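Kidden gets its demo back, and a smaller inventory

Remember Kidden? It was the game about running a night ferry between islands that may or may not exist, and its demo disappeared from the store two winters ago with a note reading "back shortly." Shortly has arrived. The new demo goes up on 26th November, it takes a couple of evenings to get through, and your old save will not work with it. I tried mine. The game looked at it and politely offered me a new one. 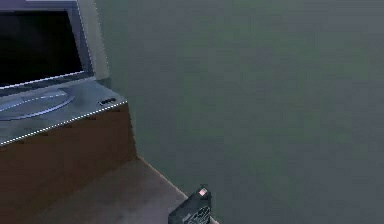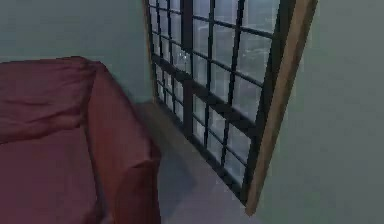

For those who joined the list after the first round of enthusiasm, you play a ferry pilot in a chain of islands called the Ezzat. Passengers come aboard after dark, tell you where they want to go, and are frequently lying. You steer, you make tea, you decide whether to believe them. There is no combat, unless you count docking.

The studio is Onico, which consists of five people and a shared calendar that I'm told is the most frightening thing they have made. Rania Benkirane writes and directs. Maksym Shevchuk does the water, and I mean that as a job title. He has spent the better part of the project on how the sea looks at night with one lamp on it, and when I asked him if it was finished he said "the near water is."

The big change in the demo is the inventory. The old one let you carry anything that wasn't nailed to the deck, and testers did. Benkirane says one player reached the third island with 1,083 teaspoons, having discovered that the galley drawer refilled every time you left the room. He then wrote in to complain that the boat handled badly. It did not, at that point, have a weight system. He just felt it should.

So now there is a weight system, and a coat with pockets. You get the pockets and one shelf in the wheelhouse. I expected to hate this. I have a long history of finishing role-playing games with every potion I was ever given, saving them for an emergency worse than the final boss. But the pockets are good. If you want to keep a passenger's letter you have to put down the tide tables, and then you're steering by memory with somebody's secrets against your ribs, and I ran aground twice and didn't mind much.

The dialogue has been cut back too. The first demo had a habit of letting passengers explain the plot on the way to the toilet. Cillian Flanagan, who joined Onico last year as script editor, went through the whole thing and removed over 700 lines. "Some of them were mine by then," he says. What's left is shorter and stranger. A woman who used to have a long speech about her brother now asks you to slow down as you pass a certain lighthouse, and if you do, she gives you a plum.

I do have complaints. The map still opens upside down if you were facing south when you pressed the button, and I was told this is deliberate, in the tone people use when it has become deliberate. The text is tiny on a handheld. There is a slider for it, but the slider's label is also tiny, so you will be moving it on faith. And the tea minigame, which I'd hoped would be lost in the reorganization, has been expanded. There are now temperatures.

Music is by Brahim Abdel Hamid, mostly clarinet and what sounds like somebody leaning on a harmonium. He has written a separate theme for each dock, and they overlap when you're far enough out to hear two at once. It's lovely for a while. In fog, with three docks in range, it sounds like a school concert in which every parent was promised a solo.

Onico has also changed publishers. The game was with Joteo until the spring, and both sides describe the parting as friendly, which in this business covers everything from a handshake to thrown furniture. In practice it means the demo is on PC only, the console versions have gone from "planned" to "hoped for," and the collector's edition with the brass compass is off. Anyone who preordered the compass should have had an email. If you haven't, check your spam folder, then write to the studio and be nice about it. Benkirane is answering those herself.

There's no release date for the full game. I asked, as I'm required to, and got "next year, if the far water behaves."

A few practical bits. The demo covers the first two islands and stops at the start of the crossing to the third. Progress will carry over to the full game this time, they say, and they've put it in writing. Controllers work, although the wheel feels much better on a mouse. You can turn the seasickness effect off under Comfort, and I'd suggest doing so before the first storm, not during.

Last issue's question about games you've abandoned within sight of the end brought in a good heap of mail. Rosemarie Tiedemann wins the mug for having quit a farming game on the morning of her own in-game wedding because it was raining and she had turnips to see to. She reports no regrets and an excellent harvest. The mug is on its way.

Next time: loading screens you miss. Send me yours, and please keep it to a paragraph. I know who you are.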